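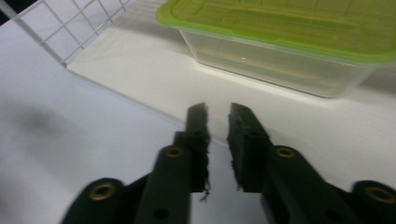

How to sort out your food tubs without buying a new set

Every few months another article tells you that your kitchen would run itself if only you owned the right plastic boxes. I bought into this once. It was a Pluline set, matching lids, and I spent more on it than I'd like to admit. The leftovers still went off. What helped in the end was an hour on a Thursday evening with the tubs I already had, so that is the method I'm passing on. It costs nothing, unless you count the strip of masking tape.

1. Get everything out

All of it, including the tubs in the fridge and the one that lives in the car. Put bodies on one side of the worktop and lids on the other. Don't start matching as you go, or you'll get bored halfway and shove the rest back.

2. Match them up

Press each lid down on all four corners. A lid that needs holding down doesn't fit, whatever you remember about it fitting last year. Coloured lids on clear bodies make this quicker, as you can see at a glance which family a lid belongs to. Anything left without a partner goes in the recycling, if your council takes it. Check first. Mine takes tubs and refuses some lids, for reasons it has never shared.

You may be told that odd bodies make handy drawer dividers. They might. I kept six for that purpose and they divided nothing for two years.

3. Test the seal

Half fill the tub with water, put the lid on and turn it over above the sink. Give it a slow count of 19. A drip or two is fine for sandwiches or cut carrots. It isn't fine for soup. The word "leakproof" on the packaging should be treated as an opinion.

4. Deal with the cloudiness, or don't

Clear plastic goes milky with use. I've seen lemon juice, rice water and leaving the tub in the sun all recommended as cures. I tried bicarbonate of soda mixed to a paste, left overnight, and it lifted the smell of curry quite well. The haze stayed where it was. If a tub is only cloudy, keep using it. If the inside is scratched enough to catch a fingernail, I'd let it go, as those ones never seem to come properly clean.

5. Put them back where you can reach them

Bodies nested by shape, lids standing on edge beside them. Some people swear by storing every tub with its lid on, and it does save hunting, but it needs far more shelf than I've got. A compromise is to keep the two you use most made up and nest the rest.

If they live on an open shelf, put the biggest at the back and don't let lids stick out over the front, where a sleeve will catch them. In the fridge, leave a gap at the sides of each tub so you can get your fingers under the rim.

6. Label the ones with food in

Masking tape and a pen. Write what it is and the day it went in. Tape comes off a smooth lid more easily than off the body, though it does tend to fall off in the freezer, so press it on while the plastic is dry and at room temperature.

I've tried reusable chalk labels as well. They smudge.

How long does it last?

Mine was done in February and has slipped a bit since. There are two lids in the drawer that I can't account for.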